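# About the Stetgate Centre for Dance and Performance

The Stetgate Centre for Dance and Performance is an independent school and producing company for dancers, physical performers and those who work with them. It offers a full-time foundation year, an evening programme open to adults of all levels, and a small number of new productions each season. The Centre occupies the former grain exchange at Stetgate and has done so since its second year of operation.

The school was founded by the choreographer Silvan Sutter, who remains its Artistic Director. Teaching began in a single hired room with 33 students, most of whom were already working in musical theatre or cabaret and wished to return to regular training. The Centre now enrols 357 students across all its courses. Entry to the foundation year is by audition. Evening classes are filled in order of application.

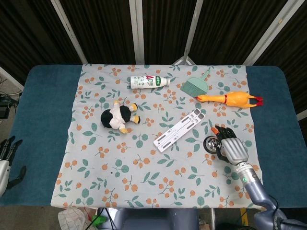
**Department of Comedy and Movement**

The Department of Comedy and Movement was established to bring together two subjects that the Centre had previously taught apart. It is led by Eduard Jireš, who joined the staff as a teacher of mime and partner work. The Department is responsible for the following courses:

- Physical Comedy, levels one to three
- Solo Performance: Writing and Staging
- Clown and Ensemble
- Choreography for Spoken Word

Students in the Department take a daily technique class with the rest of the school. Their afternoons are given over to timing, text and character, and to the making of short pieces which are shown to other students at the end of each half term. Written work is kept to a minimum, although students on the Solo Performance course are expected to submit a complete script before rehearsals begin.

The Department has particular experience in the development of autobiographical shows in which stand-up and dance share the stage. Performers who come to this form from dance often require support with writing and with the use of the microphone. Those who come from comedy clubs more commonly ask for help with stamina, floor patterns and learning set choreography. Tutors work with each performer individually for part of the week, and groups do not exceed twelve.

## Productions

The Centre produces its own work under the name Premumton. The company was formed to give graduates a first professional engagement and to allow members of staff to continue making work while teaching. Performers are paid for both rehearsals and performances.

Recent productions include *Begay*, an evening of seven solos joined by a single piece of music, and *The Understudy's Birthday*, a comedy with dance for a cast of five. *Begay* has since toured to smaller theatres and arts centres and was recorded for later release. A new full-length show, written by students and alumni of the Department, will open in November.

Premumton does not accept unsolicited scripts. Proposals for co-production may be sent to the Artistic Director by venues and companies, and are considered twice a year.

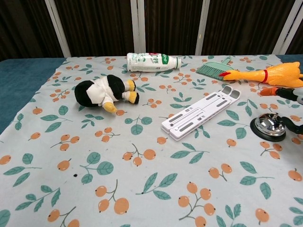
## Our Building

The main auditorium, known as the Ustero Theatre, seats 400. It has a sprung floor, a full lighting rig and level access from the street. There are four rehearsal studios, two of which may be joined to form a larger space, together with a wardrobe workshop, a small library and a students' common room.

The building opens at 8.00 am and closes at 10.30 pm during term. Studios not required for teaching may be booked by students at no charge. Outside companies may hire them at the published rate, and receive a reduction on bookings of five days or more.

## Fees and Bursaries

Fees for the foundation year are payable in three instalments. Evening courses are paid for in full on enrolment. The Centre awards bursaries to students who would otherwise be unable to attend, and successful applicants also receive a grant of £400 towards travel and shoes. Applications for bursaries are read separately from audition reports and have no bearing on the offer of a place.

## Governance

The Centre is a registered charity overseen by a board of nine trustees, two of whom are elected by former students. Day-to-day management rests with the Artistic Director and the heads of department. The annual report, safeguarding policy and complaints procedure are available on request from the school office.

Enquiries about courses should be addressed to Admissions. Enquiries about tickets and group bookings should be made to the Ustero Theatre box office, which is open from 11.00 am on performance days.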